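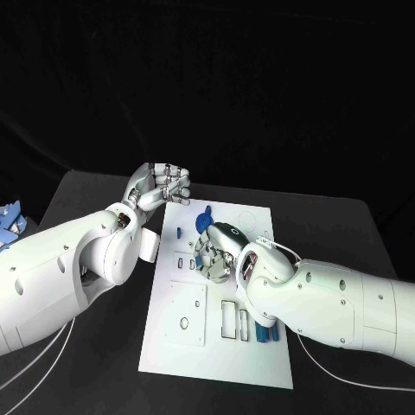
23rd July

Workshop notebook, assembly board group. Written in the evening, so please forgive the order of things.

Today we worked on the pick and place part with both arms. Talavera is the left arm and Rarberg is the right arm, as before. I write the names again for the new students who still mix them up, and the labels on the control screen are still the short ones (T and R).

Start: warm up of both arms, joint check, then the hands. The fingers on Rarberg opened and closed eight times without a fault. On Talavera the thumb was slow on the first closings and then became normal. I did not find the reason. I write it down because the same thing is in our notes from April, and at that time we said it was the cold room. Now it is summer, so it was not the cold room.

The board. We put it a little turned on the table on purpose. In the competition rules from Dreletti the board may be rotated before each run and the team is not told by how much. Until last week we always trained with the board straight, and our numbers looked very nice. With the turned board they look less nice. I prefer to know it now.

First task was the blue parts. The supply is the group of blue pieces on the right side of the board, near the tall cutouts, which is comfortable for Rarberg and bad for Talavera. We decided that Rarberg takes everything from this group and Talavera waits with the hand raised near the far edge. The waiting pose is the one Sherif Ghoneim taught on the tablet. It is higher than the old one, the fingers are curled in, and the palm looks to the other arm so that the hand is already prepared for a handover. With the old waiting pose the two hands were disturbing each other over the middle of the board, and the software stopped both arms each time.

Result with the new pose: no stop between the two arms during the whole morning block. Sherif should keep this pose and save it with a proper name. At present it is called "test new new".

Second point, the grip. The right hand closes around the round blue part with the fingers around and under it. It holds well when the stem is on the upper side. When the part lies on its side in the group, the hand takes it in a crooked way and then the approach to the round recess is wrong from the beginning. We tried two things:

Slower closing. It helps a little. The part does not jump away so often, but it is still crooked.

Pushing the part lightly with the knuckles before the grasp, so it stands better. This was the idea of the younger group and I did not believe in it. It works better than the slow closing. The problem is that it costs time, up to 3 seconds for each part, and the rules count the time from the first movement.

I would like to keep the push but only for the parts that are lying. For this the vision must tell us which ones are lying. Nikow (the vision program) gives us the centre and the colour, and the angle only sometimes. To be discussed with whoever has the vision code now.

Closing force: we changed the limit to 700 in the controller units. Before, it was lower and the part was turning inside the hand during the travel. I ask everybody not to go higher without writing it in this notebook. If you change it for a test, change it back.

The camera calibration was also repeated after the break. The first attempt was not good, the hand arrived beside the round recess and always on the same side. I had forgotten to load the new file after saving it. So the calibration was fine and the mistake was mine. After loading, the hand arrived where it should. Please add a line in the start checklist: "load calibration, look at the date of the file".

Cables. The thin white cable over the right wrist makes a loop, and in the extreme turn of the wrist this loop becomes tight. I watched it for some runs and it did not pull out, but I don't like it. Either we limit the wrist turn in the software or we guide the cable differently along the forearm. I vote for the software limit first, it can be done in one hour and we can remove it again. The cables on the table, below the left arm and under the right one, should also be fixed down. I have written this before.

The square plate we did not train today. It stayed at the lower left of the board, and that corner belongs to Talavera. The students want to try lifting it by the edge, and I think the oval hole could be a better place for one finger, but the finger is perhaps too thick. Somebody must measure the hole and the fingertip before we spend an afternoon on it.

For the students who write the report: please describe the failed grasps too, with the position of the part each time. In the last report there were only the good ones, and the judges asked exactly about the others.

To do next session:
– Sherif: rename and save the waiting pose, copy it to the second computer
– vision: ask Nikow for the angle on every blue part
– wrist limit on Rarberg, try with small value first
– fix cables on the table
– measure oval hole and fingertip
– look at the slow thumb on Talavera with the cover open

Logs are in the usual folder. The first log of the afternoon is with the old calibration file, do not use it for the statistics.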